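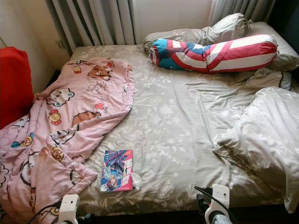

Updated 1/23/26 by Busisiwe Fourie

These notes cover bed-making with a Brirnomon two-arm unit in an ordinary bedroom. They were written after ours stopped with a fault halfway through a bed in August and pulled its own cable tight against the mattress. The repair took longer than it should have, partly through my own mistakes. Most of the advice applies to any machine with grippers and a cable to each one.

## What went wrong

The unit was set to clear the bed, fold the duvet and put the pillows back. It took hold of a bolster by the tied end and closed on the drawstring as well as the fabric. When the arm lifted, the string stayed in the gripper and the bolster swung round. The arm went to put it down, couldn't let go, and tried again from further back. By then the cable on that side was lying over the edge of the mattress with the duvet on top of it. The arm ran out of slack and the unit stopped with code 1408.

I made it worse by pulling the bolster. The string went further into the jaw and wrapped behind the pad. If you get the same code, leave the bedding where it is and follow the steps further down.

## Before you start the robot

Clear the small things by hand. Comics, wrappers, socks, hair ties and phone chargers all come off the bed first. A comic lying flat on a fitted sheet is hard for the grippers to get under, and ours will rub at the sheet trying. Clear plastic is worse. The unit often misses a wrapper altogether and folds it into the duvet, or picks it up along with a pinch of sheet.

Tuck in every drawstring. Bolster covers that tie at both ends need doing at both ends. Push the knot and the loose string back inside the gathered part. If the string is too long to stay in, shorten it, or sew the end closed and leave it. I have done this on two of ours and they still come off for washing if you unpick a few stitches.

Turn pillowcases so that the tied or open end faces away from the side the robot works from.

Look at the cables. They should hang from the arms to the floor with nothing over them and should not lie across the mattress. If one has come up over the edge, lift it down before you press start. Check both sides, and check again after a break in the job.

Move chairs back from the bed. A padded chair pushed up close takes away the room the elbow needs, and blankets that hang down the side get caught between the two.

Keep children and pets out of the room until the arms are parked. A child will reach for a blanket at the same moment as the gripper, especially if it's their own.

## Order of work

We used to let the unit choose what to pick up first. It went for whatever was nearest, which was usually the duvet, and everything else got buried. This order has given us no stops:

1. Small items, by hand.
2. Blankets and throws. Fold and take right off the bed.
3. Bolsters and pillows, moved to a chair or the floor.
4. Duvet, folded in half towards the foot.
5. Fitted sheet, smoothed from the middle outwards.
6. Duvet back, then pillows, then the blanket on top.

Satiny duvet covers slip. Set the grip to "soft, wide" and let both arms take the same edge. With one arm only, the cover slides out and the filling stays bunched at one end. You can then spend longer shaking it straight than you would have spent making the bed.

Patterned fleece blankets are easier, though ours sometimes goes for a printed face as if it were an object sitting on the blanket. If the gripper keeps pecking at one spot, pause it, turn the blanket plain side up and start again.

## If it stops while holding something

1. Press the stop button on the base. Don't rely on the app.
2. Switch off at the wall and wait 48 seconds. The arms hold their position for a while after the power goes and can drop when they release, so stand clear.
3. Put a pillow under each gripper before the wait is up if you can do it without reaching under an arm. If you can't, leave it.
4. Free the cable next. Lift the bedding off it. Never drag the cable out from underneath.
5. Open the jaw with the hand key. Half a turn is enough for fabric.
6. If string is caught, cut it on both sides of the jaw with small scissors and take the middle piece out with tweezers. Don't pull it through.
7. Look at the cable where it goes into the gripper. If the cover is split, flattened or sticky, don't switch back on.

Step seven is the one I missed. I got the string out, saw the jaw move freely and ran the unit again the same afternoon. It worked for one bed and then the right side went dead. The cable had been pinched near the plug and one of the wires inside had parted.

## Repair

Oosthuizen in Gumden fitted a new cable and cleaned the jaw. They found more string behind the pad, along with a good deal of fluff. The bill was 98 pounds, and the part had to be ordered in.

They also told me to stop using cable ties to hold the slack against the arm, as I had been doing to keep it tidy. It looked neat and left too little length for a full reach across a double bed. I now use two loose Ellum cloth loops, one at the shoulder and one above the wrist, with enough room to push two fingers through each.

## Cleaning the grippers

Do this once a week if the unit handles bedding every day.

- Power off and hand key in.
- Brush out the opening with a dry toothbrush. Fluff packs into the corners.
- Wipe the white housing with a damp cloth and a drop of washing-up liquid. No spray.
- Wipe the pads and let them dry fully. A damp pad drags on sheets.
- Run a finger down each cable from end to end and feel for flat places.

Brushed cotton and fleece shed the most. New fleece should go through the wash twice before the robot handles it.

## Settings we use now

Grip: soft, wide.
Speed: the second slowest.
Retry after failed release: 1 (it came set to 5).
Lift height: roughly 200 mm above the mattress. Any higher and the bolsters start to swing.

Changing the retry number is worth doing today even if you read nothing else on the page. It's under Arms, then Release, and it has to be set for left and right separately. After an update, look at it again. Ours went back to 5 on the left arm only.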